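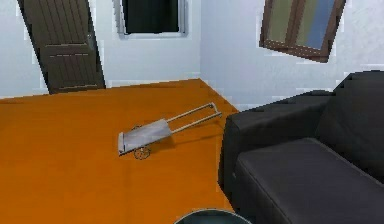
One of the simulated rooms from the open day, with a hand truck lying on the orange floor beside a dark gray sofa.

Posted 04/06/2026

The Oberholzer training center opened its doors to the public last week, and I attended on behalf of our local equipment users' group. The center teaches warehouse and moving staff, and it has lately added a small section for automation. The morning was given over to the simulation work carried out there under the name Neker. The afternoon was spent with the machines on the ground floor.

Visitors were admitted in groups and seated in front of a large screen. The presenter explained that Neker produces furnished rooms by computer, and that a robot's control software is tested in these rooms before it is allowed near a real one. The center now holds 605 rooms. Each can be run again with the same layout, or with the objects placed elsewhere.

The room I have chosen for this post was shown early in the session. It has a dark brown door, two windows and a large sofa, and the hand truck lies flat in the open part of the floor. The task set for the software was to find the hand truck, decide which way it was facing, and plan a route to its handles. A member of the audience asked why the floor was so bright. The presenter replied that floor colors are changed often, so that the software does not learn to depend on any one of them.

I was interested to see that the rendering is far from perfect. There are jagged edges where the door and the window frames meet the walls. The staff were open on this point and stated that a cleaner picture would take longer to produce, and that speed was of greater value to them at this stage. A full set of tests runs to 2,000 attempts and is left to work overnight.

Questions were taken for some 70 minutes, which was more than the program allowed. Several concerned safety, and these were answered with care. Others concerned cost, and the replies were less complete. I asked whether the results obtained on the screen agreed with those obtained on the floor. I was told that thin metal objects remain difficult, and that a written comparison would be available to visitors in September. I have requested a copy.

Following lunch, our group was taken downstairs to view the Hurkley lift platform and a wheeled carrier built by Brudis. The carrier moved 6 crates from one marked area to another at a walking pace. It stopped twice and was restarted by the operator each time. The lift platform was explained but was not in operation during our visit.

The center is reached most easily by the rear entrance, where parking is provided. The front steps are steep and the sign for the ramp is small. Printed notes were available at the desk, although the supply had run out by the time the last group arrived. Members of our group who wish to read mine may borrow them at the next meeting.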